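Gunbridge Shoe Tidy — README

Small set about shoes on the floor and getting them off the floor. Hallway stuff mostly: sneakers, sandals, one pair of rain boots that keeps turning up. Started in May, last edit Sun 24 December.

What's in it
300 clips, 18 pairs of shoes, three homes in Serkville. Each clip is one shoe or one pair going from wherever it got dropped to a rack, a mat or a box.

Folders
hall — front door, mat and low rack
bedroom — under the bed, closet floor
marble — hard shiny floors, laces mostly loose
notes.txt — free text per clip, uneven, sorry

Labels
shoe_type, color, laces (tied / loose / none), start, goal, done (y/n). Color is the main color only. A white shoe with smudges is still white. "done" means the shoe ended up where the goal says, doesnt matter if it points the wrong way.

Laces are the messy part. We first had one label for the whole shoe, then split off the ends in 113 clips where an end lies on the floor. The rest still have the old label. Flat laces and round laces are not seperated yet.

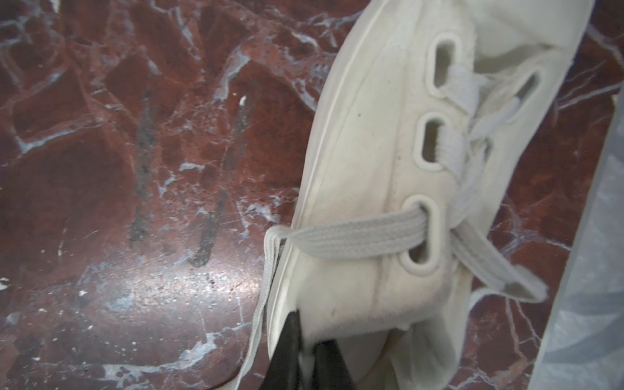

Bayram thinks "loose" is too wide a word, and that a lace still through the eyelets but untied should not share a label with one that has been pulled halfway out. Wants a fourth value, "partial", before anyone else starts labeling.

Fair — going in the next version. Until then read notes.txt for the marble folder, the half-out ones are mostly mentioned there.

Known problems
— 25 clips in bedroom have start and goal swapped. List is in notes.txt, not fixed.
— left/right shoe not labeled at all
— Akon rack changed shelves partway through, so "top shelf" means two different heights
— boots filed under hall even when they were in the bedroom

Use
Free for research and teaching. Please keep the Gunbridge name on it. Don't mix old and new lace labels in one count.

To do
partial lace value
fix the swapped ones
slippers??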